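Chapter 6
Two Arms, One Bed: Picking Up Soft Things

Before you start: finish the wrist wiring from Chapter 5. Both grippers should open and close from the keyboard. If only one does, go back. Don't start this chapter with one hand.

What you need
The torso and both arms, bolted down and checked
A head camera, already calibrated
A bed, or a table with a blanket over it
Two old garments in different colors
Tape for the floor
The stop button, on its long lead

6.1 Why cloth

Up to now everything you picked up was hard. Blocks, cups, the foam brick. A hard thing keeps its shape when you squeeze it and it stays that shape on the way up. A shirt doesn't. Grab it by a sleeve and you have one shape, grab it by the hem and you have another, and the arm has no idea how low the rest of it is hanging.

So this chapter is a bedroom chapter. The Kunora build (plans in Appendix B) was put together in the shared workshop at Drerimton, one bench, parts mostly secondhand. Clive Yeoman cut the first set of finger plates there and got them wrong, too stiff by a lot. Second set is what's in the plans. Use the second set.

Hard fingers slide on cotton. Soft ones grip it but fold over if you push down into a matress. You want a stiff finger with a soft tip. Glue the tip pads, let them sit overnight, then tug at them. If a pad comes off in your hand it will come off in a shirt.

6.2 Where to stand the robot

Foot of the bed, facing the pillows. Not the side, at least for now. From the foot both arms get the same reach and the math in 6.4 stays simple.

Tape the floor at each front corner of the base. You will bump it. With tape you can put it back in a minute instead of redoing the whole camera setup.

Set the torso height so the grippers clear the edge of the mattress with the elbows still bent. Elbows locked straight = no reach left, and the motors get hot holding it. On the Kunora build the lift column goes up 38 cm from its lowest stop. Your column may differ, measure it.

Cables. Tie back what you can and look at the floor before every run. A loop of wire near the base is fine until the base turns.

6.3 What the camera gets

Run the head camera and save a few views before you move anything. Tilt it, turn it, save again. Look at what drops out of view each time. White bedding is a hard background in daylight, it creases and the creases look like edges. Dark cloth on it is easy to find. Finding where the dark cloth stops and the next piece begins is the harder job.

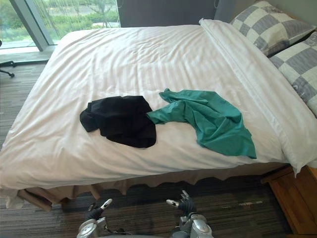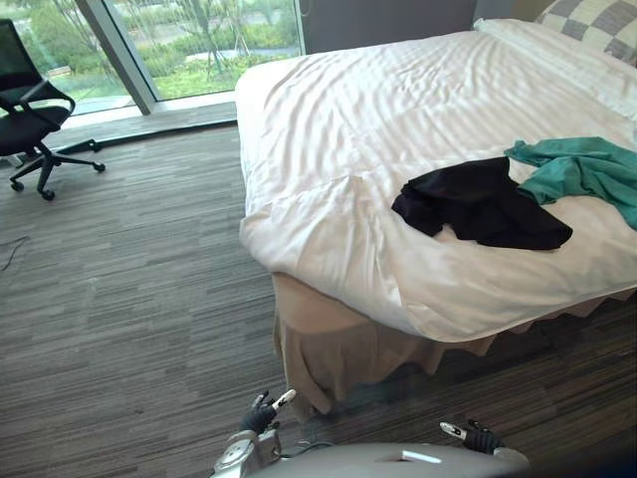
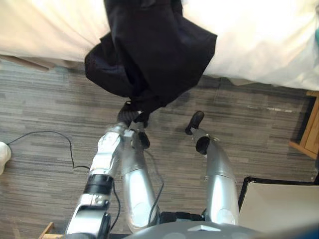
Figure 6.1 Head camera views at the bed. Top and middle: black and teal garments on the white duvet. Bottom: left gripper holding a black garment.

Compare the top and middle views first. The garments sit left of center and toward the middle in one, well over to the right in the other, with the teal one running out of view. Your code should not care. Store positions relative to the bed corner and never to the picture, or each head turn breaks your numbers.

Then the bottom view. Look at how the cloth goes narrow where it's pinched, and how it covers part of the fingers. A camera on the head can't tell you how good that grip is. You need the motor current for that, see 6.5.

6.4 First reach

Keep it slow. 27 percent speed is what we used for all first tries and there's no prize for more.

1. Pick one garment by color. Ignore the other.
2. Find its highest fold. Folds are easier to pinch than flat cloth.
3. Open the nearer gripper all the way.
4. Come down from above, stop short, check the camera.
5. Go down the last bit, close, wait one second.
6. Lift straight up. Don't pull toward the torso yet.

Park the other arm while you do this, open and out of the way. Two moving arms comes in Chapter 7 and if you try it now you'll likely knock the wrists together.

If the bedding comes up with the shirt you went too deep. Raise the stop height a little and go again. If the garments are touching and both come up, let go, seperate them by hand and note down where the gripper went in.

Exercises

6.1 Run the six steps with the garments apart. Keep a log of every try, good and bad.

6.2 Same again with the garments touching. What changed in the log?

6.3 Turn the head to a new angle between tries. If the reach misses, find out which number was tied to the picture.

6.4 Swap the tip pads for bare fingers. Same shirt, same spot. Write down where it slips.

Next, 6.5, reading motor current. Have the log from 6.1 open, we use it right away.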